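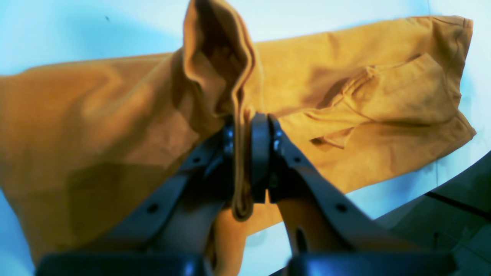

Uniform Care and Replacement: Staff Discussion Board
Topic: Revised laundering guidance for work trousers

wardrobe_desk_Lozano
The Lozano site has received a number of inquiries regarding the revised laundering guidance for cotton work trousers. Under the revision, garments are to be washed at a cool setting, turned inside out, and hung to dry. Tumble drying is no longer permitted. Comments are invited until Monday.

northgate_shift
Our department does not support the drying rule. Employees at Pakbridge are issued 3 pairs each and work consecutive shifts. A pair hung overnight in the locker area in March is still damp at the cuffs by morning. The previous guidance allowed a low tumble cycle, and we ask that it be restored.

linen.records
For reference, the site replaced 401 pairs in the last budget year. The most common reason entered on the return form was shrinkage at the inseam, followed by broken zippers. The form does not ask how the garment was dried, so the figures cannot settle the question.

northgate_shift
Then the rule has been written without evidence. Shrinkage may equally result from washing at too high a temperature, a practice the old guidance also failed to address.

wardrobe_desk_Lozano
The point regarding the form is accepted. A drying question will be added to the next printing. The supplier, Gasuna, states on its care sheet that the fabric should be line dried, and claims for early wear have been refused where this was not followed.

plolico_facilities
The Plolico building adopted line drying last winter. Complaints were frequent until a fan was installed in the drying room. Trousers should be hung by the waistband with the pockets pulled out. Folding them over a rail leaves a crease at the knee and slows drying considerably.

hem_and_seam
I must disagree about the waistband. Heavy cotton hung that way pulls at the belt loops. Hanging from the cuffs is preferable, and the weight of the waist removes most wrinkles without ironing.

plolico_facilities
We have not observed damage to the loops, although our clips are wide. Narrow clips may produce a different result.

northgate_shift
Pakbridge has no fan and no drying room. Unless one is provided, we request a fourth pair per employee.

wardrobe_desk_Lozano
The request for a fourth pair has been forwarded to purchasing. Until a reply is received, Pakbridge may use the low tumble setting for no more than 20 minutes, after which garments must be hung. Either hanging method is acceptable.

Contact the Uniform Desk, ext. 688 | Copyright Lozano Staff Services | Back to top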